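Two-arm suturing bench: needle handover drifts after instrument change

Asked by Pauline Kershaw
Tags: cable-driven instruments, hand-eye calibration, backlash, bench maintenance

I look after a two-arm suturing bench at our Foltham site. Both arms carry cable-driven wristed instruments on Bralturby drive packs, with four drive discs each (roll, wrist and one per jaw). The arms work over a tissue surface under a single light. Runs are mostly single throws with a curved needle, with a handover from one instrument to the other in the middle.

Since we changed both instruments in August the handover has become unreliable. Immediately after calibration the receiving jaws close on the needle where they should. The error then grows during the run. By the end of a session the jaws close up to 2 mm short of where the controller believes the needle to be, and the needle is either missed or taken right at the point, where it rolls. The controller reports no fault. Joint encoders and motor currents look normal to me.

The handover is tight even on a good run. The needle bridges the gap between the two sets of jaws and there is very little spare length at the receiving end. Reflection off the surface also burns out a good part of the lower left of the view, directly under the upper jaws, so I can't rely on the camera alone to tell me where the tips are.

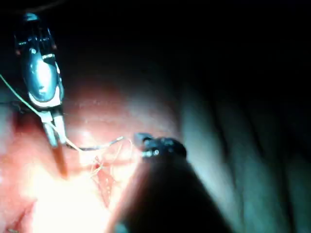
What I have checked so far

Arm bases are bolted down and have not moved against the scribed marks on the bench plate. I re-ran hand-eye calibration on both arms with the usual checker target and the residuals are no worse than before the change. Camera focus is locked. I swapped the two instruments between arms and the drift is still there, although it seemed a bit larger on the arm that now has the newer one. Homing completes without complaint every time.

What I have not done is open the drive packs. I would like to know whether this is likely to be an instrument problem, a drive problem or a calibration problem before I take anything apart. I would also like to know what other people use as a pass mark for wrist backlash on these, as the manual gives none.

2 answers

Iris

Sounds like the camera. If you have glare like that your calibration is rubbish whatever the residuals say, as the checker target is matt and the tissue is not. Put a polariser on the light and another on the lens, cross them and recalibrate. We had exactly the same thing and it went away.

Comment by Pauline Kershaw: Thanks. I will try the polarisers, but the error grows within a run with the camera and light untouched, so I don't see how glare would produce the growth. It could well be hiding it.

Comment by Iris: Fair enough. Check the lens mount as well then. Ours was held by one grub screw and crept as the housing warmed up.

Salazar

Growth within a run, reset by recalibration, with clean encoders, points to the part of the chain the encoders can't see. On these drive packs the encoders are on the motor side. Everything between the drive disc and the jaw tip (coupling, capstan, cable, pulleys, wrist) is assumed to be rigid. It isn't, and new instruments are the worst for it. Fresh cable beds into the capstan and takes a permanent stretch early in its life. Your calibration absorbs the offset as it was on the day, and the cable then carries on moving.

The result of your swap fits this. If the fault were in an arm, it would have stayed with the arm. If it were purely in the camera, both instruments would have shown the same error in the same direction.

I would work in the order below. Don't open the drive packs until you have been through the first four.

1. Separate the camera from the mechanics.
Fix a pointed dowel to the bench plate, within reach of both arms. Drive each instrument to touch it with closed jaws, log the joint readings, and repeat at the end of the run. Use the same approach direction each time. If the logged readings for contact have changed, the mechanics have moved. If they have not, Iris is right and you should be looking at the camera and its mount. Do this with the needle and thread out of the way.

2. Check disc engagement.
With power off, take the instrument out and look at the drive discs and the sterile-adapter type plate behind them, if you have one. The pins should be round with no polished flat on one side. Refit, and turn each disc through its full travel in both directions during homing. A pin that is only half seated will home correctly and then drop in under load partway through a run, which shifts the zero for that axis without any fault. This is common after an instrument change. It produces a step in the error, where stretch produces a slope, so a plot of error against throw number will tell you which one you have.

3. Bed the cables in.
Run each new instrument through full wrist and jaw travel, unloaded, for 120 cycles before it is calibrated. Keep the speed moderate. Then close the jaws on a strip of silicone at normal grip force, release, and repeat until the closed-jaw reading stops changing. Re-home. Only then do the hand-eye calibration. If you calibrated straight out of the box, as most people do, this step alone may clear the fault.

4. Measure wrist backlash.
Hold the shaft, not the wrist, in a padded vee block. Command the wrist to centre. Rest a dial gauge or a low-force probe on the side of the closed jaws near the tip. Approach centre from one side, read, then approach from the other side and read again. Convert the difference to an angle using the distance from the wrist pin. Do the same for the second axis.

For a pass mark, we reject at 6 degrees on either wrist axis and we start planning a replacement well before that. The figure is our own and has no standing beyond our bench. Ours are research instruments working on practice material, and you should set your own limit from the handover error you can tolerate.

5. Look at how the load is applied.
Handover is the worst moment for a cable wrist. Both instruments hold the needle at once, and any disagreement between the two arms is taken up by the cables. Have the giving arm open as soon as the receiving arm reports contact. Do not wait for full grip. Lower the stiffness on the receiving arm for the duration if your controller allows it. Thread tension counts too. If slack is being pulled through while the needle is still shared, the wrist is loaded sideways and the contact reading will be wrong.

6. Drive pack, if all the above is clean.
Isolate and lock off first, and let the brakes settle. Take off the cover and check the clamp screw on each coupling with a torque driver set to the value on the Bralturby sheet. Do not estimate it by feel. Put a paint line across the coupling and the shaft, close up, run a session and look again. A broken line is your answer.

On pretension: leave it alone unless step 4 shows the play is equal on both sides of centre. Tightening a cable which is worn at one pulley hides the play for a short while and increases friction, and you will then see stick-slip on small wrist moves. That is more difficult to compensate for than plain backlash.

On calibration: use poses close to those in which you actually suture. If the needle is normally held with the wrist well over to one side, calibrating with the wrist straight gives you good residuals in a region you never use.

Comment by Pauline Kershaw: Steps 1 to 4 done. The contact readings on the dowel do change over a run, so it is mechanical. Error against throw number is a slope with no steps. The discs look fine. I had not bedded the instruments in at all. After bedding both, the closed-jaw reading settled on one and is still creeping slightly on the other. The second will get another round tomorrow. Backlash is inside your limit on both.

I have also looked at the start position for the throw. The upper wrist is bent well down towards the surface when it presents the needle, and I had calibrated it near straight, so that will be redone as well.
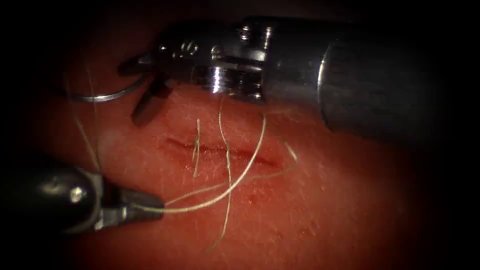

Start of a throw: curved needle in the jaws of the upper instrument, thread clamped in the lower one.

Comment by Salazar: With the wrist at that kind of angle I would take at least 8 calibration poses with it bent, and spread them on either side of the working angle. Keep a couple of straight ones for the solver. I would also clear the slack away from the cut before you start logging. Strands lying across it can be picked up by the jaws, and a snagged strand gives a wrist load that looks very much like cable stretch on a plot.

Comment by Pauline Kershaw: Understood. Is it worth logging the cycle count per instrument, or do you just go by the backlash reading?

Comment by Salazar: Both. The count tells you when to measure and the reading tells you when to replace. Write the serial number against each one, and note which arm it was on. If the second instrument is still creeping after another round of bedding, take it off and look at the cable where it leaves the capstan. One lifted strand is enough to reject it.

Comment by Iris: Still worth doing the polarisers.

Comment by Pauline Kershaw: They are on order.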